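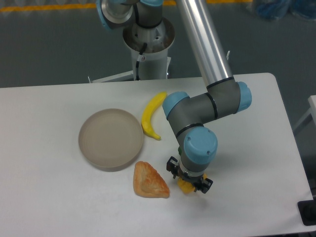 # About Drolley

Drolley builds and supports tabletop pick-and-place cells for small food packers, teaching labs and test kitchens. The company was started by Tyra Sjöberg and Åsmund Bakke, who had both worked on conveyor controls at Myklebust.

## What we sell

Our main product is the Celholm kit. It includes:

- one six-axis arm with pedestal mount
- a two-finger gripper with replaceable finger pads
- a controller with 2 safety inputs
- the Boltov software license, one seat

Boltov handles grasp planning and plate layouts. A new item is added by recording at least 280 grasps, after which the operator sets the grip force limit by hand. Soft or flaky goods need a lower limit than fruit, and we supply starting values for both.

## Service

Finger pads are inspected every 2000 operating hours. Joint seals are replaced at 2240. Kits under contract are serviced on site; all others are returned to our workshop.

Borghild Magnusson runs the service desk. Wing-sze Chow is responsible for Boltov releases, the next of which is planned for November. Requests for a trial with your own products go to Torbjørn Björklund in sales. Please send item weights and dimensions with the request.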